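What I Learned About Cardboard From Throwing So Much of It Away
Jessie Innes
Packaging and Waste, final project report
2025-07-12

I picked this topic because of my kitchen. When I moved into the apartment on Goodwin Street in January, I had a pile of flattened boxes next to the fridge that stayed there for weeks, and every time I walked past it I wondered if any of it could be used again. Our instructor said a good project starts with something that bugs you, and wow, did that pile bug me. So the question I turned in was this: how many trips can an ordinary shipping box make before it's no good for shipping anymore, and what wears out first?

I had a bigger question at the start (something about the whole recycling system in our county) and I'm glad I got talked out of it. You can't do that in one semester with a bathroom scale and a library card.

Some background first. The stuff most of us call cardboard is corrugated fiberboard. It has a wavy sheet in the middle, called the medium, glued between two flat sheets called liners. The waves are called flutes, and they do most of the work. When the flutes stand straight up and down, like tiny columns, a box can hold a lot of weight on top of it. Turn that same box on its side and it's much weaker, and I've been storing my winter clothes the wrong way for years. The size of the flutes matters too. Small ones give you a smoother surface for printing, big ones give you more cushion.

The other thing I didn't know is how much water matters. Paper pulls moisture out of the air, and a box that sits in a damp garage can lose a big part of its stacking strength without looking any different. I kept all of my boxes in the same closet for this reason, with the door shut, and my roommate was very patient about it.

How I did it

I collected boxes from three places: my own building, the Hullard bookstore, and a furniture outlet over in Ultthorpe that was happy to get rid of theirs. In the end I had 118 boxes. I threw out the ones with tears or wet spots, and I kept only the regular slotted kind, where the four flaps on the top and the four on the bottom fold in and get taped. (I love the fancy ones with the tuck-in lids, but they don't behave the same way and I would have been comparing apples to oranges.)

From those I picked 13 of close to the same size for the trip test. A trip went like this. I taped the box, filled it with paperbacks, carried it down to my car, drove it around while I ran errands, carried it back up, and cut the tape. Then I looked it over and gave it a score on a sheet I made up myself. The sheet had separate lines for corners, edges, flaps, flat sides, and tape damage. I should say right now that one trip in my Tonov hatchback is a lot nicer than one trip through a real shipping network. No conveyor belts, no drops, nothing heavy on top. My numbers are going to look better than real life and I've tried to keep that in mind.
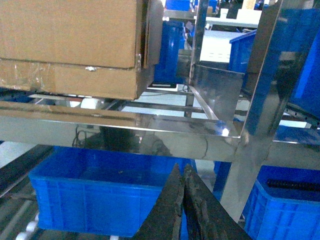

I stopped using a box when it failed in any one of three ways: a flap came off, a corner split so you could see in, or a side bowed out when the box was full. I wrote these rules down before the first trip, and that saved me from a lot of arguing with myself later. There was one box I really liked and I would have let it slide forever.

What I found

The typical box in my test was done after 7 trips. A few quit way before that and one just kept going and going until I got tired of it.

The part that surprised me was the tape. I figured the corners would go first, since that's where a box gets bumped, and corners did take a beating. But the most common reason I retired a box was that pulling the old tape off took the top layer of paper along with it. Once the liner is thin in one spot, new tape doesn't grab, so you use more tape, and then that comes off with even more paper. It snowballs! After I noticed this I started slitting the tape along the seam and leaving the strips where they were, then taping right over them. The boxes I treated that way early on lasted longer. I can't give a fair number for it because I changed my method partway through, and my lab partner from the fall would never let me forget it if I pretended otherwise.

Flap creases were the second problem. Every time you fold a flap the crease gets softer, and if you fold it the wrong way even once (like when you lean the flaps back to get your arm in) it gets soft in a hurry. That's a hard habit to break. I did it all the time.

Does it matter?

I wanted to know if any of this adds up to something, so I asked at the bookstore how many boxes they get in a year. The manager told me 800, give or take a slow summer. They already reuse some of them for returns, but most get flattened and go out back. If even the nicer ones made a couple of extra trips, that's a real stack of cardboard that doesn't have to be made. Recycling is fine — I'm all for it — but it takes trucks and water and energy, and the fibers get shorter each time through. Using the box again as a box takes a strip of tape.

What I'd change

I'd use a scale that wasn't meant for people. I'd pick one tape method and stick with it, or better, split the boxes into two groups from day one. I'd also like to test dampness on purpose instead of just hiding from it in a closet. And I'd find somebody else to do the scoring, somebody who doesn't know which trip the box is on, because I'm pretty sure I got pickier as the weeks went by.

The score sheets are in the binder I handed in, sorted by box. Please excuse the coffee on the second one. I still have most of the boxes, too, so if anyone in the class is moving this summer, come get them.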